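A Morning at the Grellix Open Day

I had meant to stop in for an hour and ended up staying until they were stacking the chairs, so forgive me if I go on a bit. Grellix opens its workshop to visitors once a year, and I have been promising my brother-in-law for ages that I would go and report back. He fixes packaging machines in Thambiah and always wants to know how other people look after their equipment.

There were 28 of us in the group, a nice mix of students, retired machinists and a couple of parents with very patient kids. Our guide was Raquel Prata, who keeps the gripping tools in working order, and she could not have been kinder about our questions. She had brought along her maintenance notebook — a fat thing with coffee rings on the cover — and she let us leaf through it while she talked.

Most of her time, she told us, goes into the fingers. They have to close evenly on whatever they are given, and if one side meets the object before the other, a round jar will turn a little as it's lifted. So before each session she checks the pads for wear, wipes them down with a lint-free cloth, and opens and closes the tool 11 times with nothing in it, just listening. 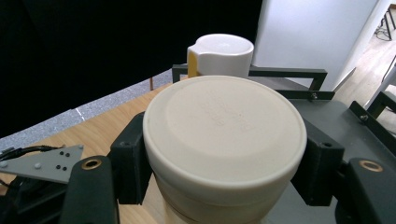
Then comes the part I liked best, the screws. Raquel goes over every one with a small torque driver and puts a dot of paint across the head when she's satisfied, and if the dot no longer lines up the next time, she knows it has moved. My brother-in-law does the very same thing with nail polish! Cables get a look too, mainly where they bend, and she writes down the cycle count at the end. The last entry in the notebook was 1,459, and she changes the pads well before they look tired to anybody else.

Somebody asked what goes wrong most often. Dust, she said, and people in a hurry. She once spent a whole afternoon hunting for a fault in the software from Guliment and found a finger mounted a hair too low — she laughed telling it, but I gather she wasn't laughing then.

Coffee and almond cake were served in the hallway afterward, and the bus back to Buten leaves from right across the street. They're planning a smaller evening visit in July, and I've already put my name down for two places.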